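Blog > Robots and Code > Reviews

Two weeks with the Climelik tidy-up pack

August 26, 2023

I paid $187 for the Climelik room pack last month, and a couple of readers asked if it was worth it. I have used it most evenings since, so these are my notes.

What you get is a set of simulated rooms, a few robot models to put in them, and 400 ready-made tasks of the "put this there" type. There is no hardware. You need your own machine with a decent graphics card and a lot of free disk space. The download ran past midnight and failed once. The second try picked up where it had stopped.

Setup took me one evening. The written guide skips a step with the license file, and I only found the answer in a forum thread by Dörte Eichhorn. If you get stuck at the gray loading screen, copy the license into the same folder as the rooms and restart.

I have spent nearly all my time in the office room, which the menu calls Plestitz. The tasks there are small ones with pens, notebooks and binders. You can drive the arms yourself with a controller or load a trained policy and let it run. I did both. Driving by hand is harder than I expected, mostly because it is difficult to judge depth on a flat monitor.

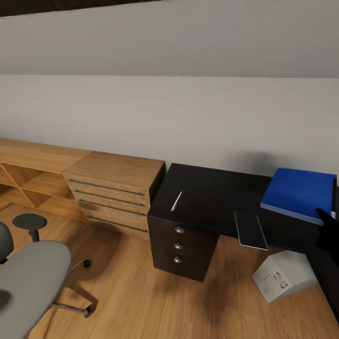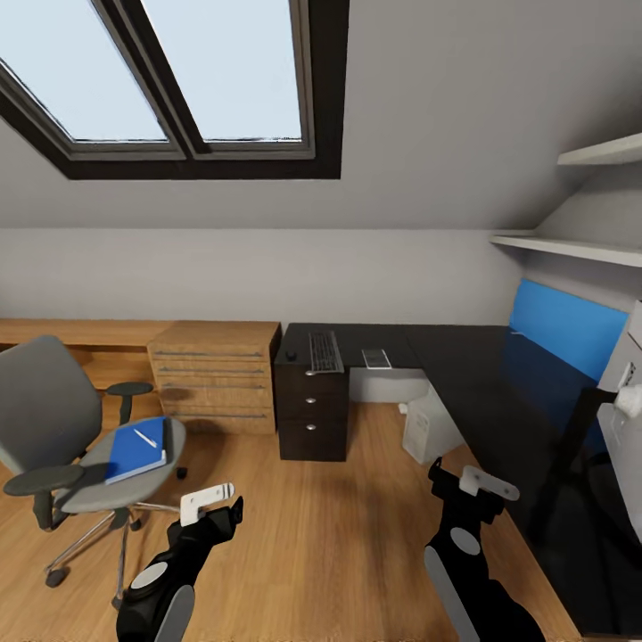 The office room in the simulator: a black hand near the blue binder in the first, two arms with white grippers in the second.

The good part is how fast you can reset. Press one key and everything is back in place. I logged 1,593 attempts in two weeks and would not have done a tenth of that with a real arm on my kitchen table.

The pens are the weak spot. Thin objects slip through the fingers more than they should, and turning up the physics rate only helps a little. Kyu-ri Hyun at support answered in a day and said a fix is planned for December. I will believe it when I see it.

I also tried the two smaller rooms, Taka and Han. Han crashed on me three times, so I gave up on it.

Would I buy it again? Yes, at this price. The full bundle costs $2,000 and I can't see a hobbyist needing it.

Next post will be on training times.

We use cookies to remember your settings. Accept | Decline

Contact | Back to top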